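The Pen Problem, Continued

Regular readers will recall that in September we bought 100 black pens for the Brenum building and that by the end of the month the supply closet held 2. Tarun Thakur has looked into it. His findings run to a page and a half, and the short version is that people put pens in their pockets and go home.

His other finding concerns caps. A pen with no cap gets left behind, and then someone throws it out. A pen with its cap on gets stolen, but at least it's still working for somebody.

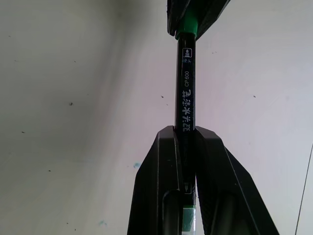

The CP600, in glossy black with a green band.

So, the new rules. The shared table by the window is now the official pen table, which it also was before, along with being the snack table, the plate table and the place where packages go to be ignored. Finish writing, put the cap back on, leave the pen where you found it. If the cap has wandered off across the table, please go and get it — they don't travel far.

Whoever owns the yellow-rimmed plate and the light blue one under it, they're very nice plates, and the kitchen has a shelf. The wicker basket can stay.

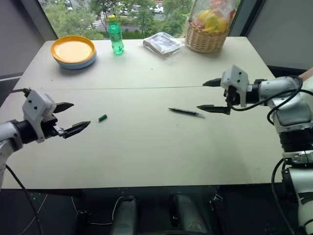
Nantana Chuensuk writes that she has capped every pen she ever borrowed, that she'd like this printed, and that a cup would solve the whole thing for less than it cost to have Tarun write a report. She would also like her blue pen back from Uvimeck, no questions asked.

A cup has been requested. Pens may be returned to the table any time before five.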